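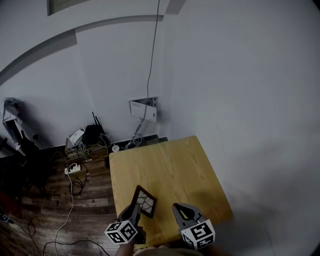 Jaten Field Data
Demonstration recording, Fevton site
2018-04-12

Thread on how we collect examples for the pick-and-place model. A few people asked what a working day looks like, so I'm writing it down while the last batch copies over.

One example is one person doing one small job by hand with the gripper. Pick the thing up, move it, put it down, let go. Then the recording stops and you start the next one. Most of them are short and most of them are dull.

The patterned cubes on the two fingers are how we work out where each finger is. If a cube turns so far that no pattern can be read, we lose that finger for a bit. Short gaps we can fill in. Long ones we throw out.

So you learn to keep your wrist in a range where the patterns stay readable. It feels stiff the first day. New people tend to grab things the way they would at home and cover a cube with their sleeve.

Today's list is flat things on a bare wood table. Flat things are harder than cups or boxes. There is very little edge to get a finger under, and the model we trained in November was bad at it. It would press down on the middle and stop there.

We went back through the old set and found the reason quickly. Nearly all the examples had tall objects in them. It had hardly ever been shown how to come in from the side.

The target for this round is 60 good examples per object. Bad ones don't count toward it, but we keep them in a separate folder with a note on what went wrong.

What I call bad: the person hesitates for a long time, the object gets nudged by the other hand, or the recording starts after the fingers are already closed. A drop is fine if the person picks it up again and finishes.

I change the starting spot every time. Middle of the table, near a corner, turned a bit, turned a lot. If you always start from the same place the model learns the place.

We also move rooms. This one has a pale table, a dark floor, off-white walls, a router on a little shelf and a lot of cable. I don't tidy up before recording. The Lukport rooms were all cleared out first, and the model did worse everywhere else.

Pace: I stop for 15 minutes after each object. Your grip gets lazy when you're tired, and it shows up in the data as slow, wobbly closes.

Labeling is done the same evening. Two of us watch each recording separately and mark the moment of contact and the moment of release. When we disagree we watch it again together – usually it's the release.

Next is the Valcárcel set, which is mostly cloth. I'll post the object list when I have it.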